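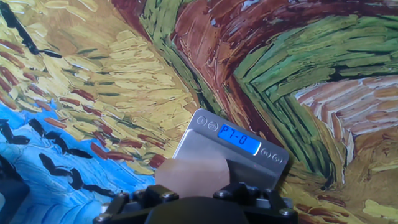 Figure 1. Pocket scale in the gripper, wrist camera view.

Robot Lab Course, Handout 4: Moving a Block to the Scale
Imke Janssen, April 27, 2020

In this unit each team teaches the arm to pick up a small block and bring it to the scale. Please read the notes from March again before you start, especially the part on tool coordinates.

The printed cloth stays on the table for all groups. It has many strong colors, so a simple color threshold will give you false detections.

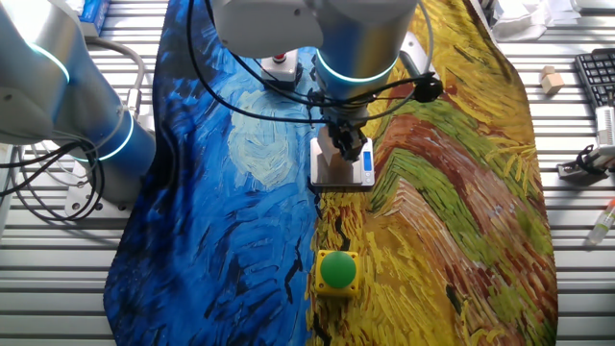

Move at 30 percent speed until Jannik Nolte has checked your program. After this you may go up to 80 percent, but not in the last part of the approach.

For the approach, stop above the block with open fingers and save one wrist image. Compare the block center with the center between the fingers.
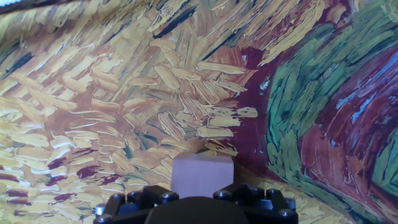
Correct the position in small steps and save an image after every step. Teams with fewer than 23 images must repeat the run. Write down also the runs which failed, with the reason if you know it.

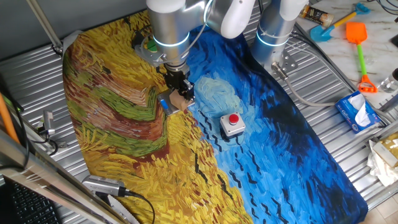
What to hand in

One page of text, your program, and the table of runs. Send it to Azadeh Shokri.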